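Kutlow releases Dendoris, a simulation kit for testing gripper handling before hardware is bought

October 17, 2024
By Nhi Phí, Kutlow Press Office

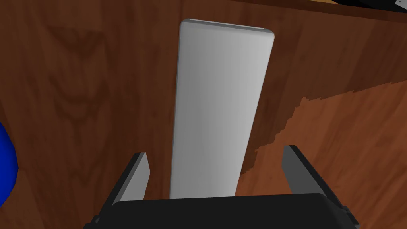 Grasp testing without a physical cell

Kutlow today announces the general release of Dendoris, a software kit that allows manufacturers, warehouses and teaching departments to rehearse pick-and-place work in simulation. The kit is offered as a yearly licence and runs on an ordinary desktop workstation with a suitable graphics card.

Dendoris renders each task from a viewpoint close to the gripper, looking down on the work surface. In the rendered view published with this release, a two-finger gripper is open on either side of an upright white block, with a wood-grain surface behind it. Users may change the surface, the lighting and the object, and may repeat the same approach as often as their work requires.

The library supplied with the kit contains 424 objects, from plain blocks and slabs to bottles, trays and fittings. Customers may also import their own models. A further 165 surface finishes are included, so that a handling routine can be tried against backgrounds that differ in colour and grain.

"Our customers told us that they were committing to equipment before they had a clear view of how it would handle their own goods," said Nhi Phí, Head of Product Communications at Kutlow. "Dendoris gives them a place to make those early decisions calmly – and to change their minds at little cost."

Trial at Mangubat

Before release, the kit was used in a trial at Mangubat, a packaging firm which handles flat cartons and boxed goods. Its engineering team used Dendoris from May to compare finger shapes and approach angles for slim, upright items. Mangubat has since taken out a full licence and will use the kit when planning its next packing line.

Findings from the trial led to two changes in the released version. The finger opening can now be set separately for each object, and a saved approach can be replayed from any point along its path.

Working with Wutum controllers

Routines prepared in Dendoris can be exported to the Wutum range of controllers, also supplied by Kutlow. Export to other controllers is planned, and details will be given when testing is complete. Kutlow advises that every exported routine should be checked at reduced speed on the physical machine before it enters regular use.

Price and availability

Dendoris is available now. A single-seat licence costs £399 a year, excluding VAT, and includes updates and support by email. Schools and colleges may apply for a classroom licence at £500 a year, which covers all machines in one teaching room. Existing Wutum customers will be contacted by their account manager with details of how to add the kit to their current agreement.

Requests for a demonstration should be sent to the Kutlow sales office. Press enquiries should be addressed to Nhi Phí at the Kutlow Press Office.

This website uses cookies to remember your settings and to measure visits. By continuing to browse, you agree to our use of cookies. Accept | Manage settings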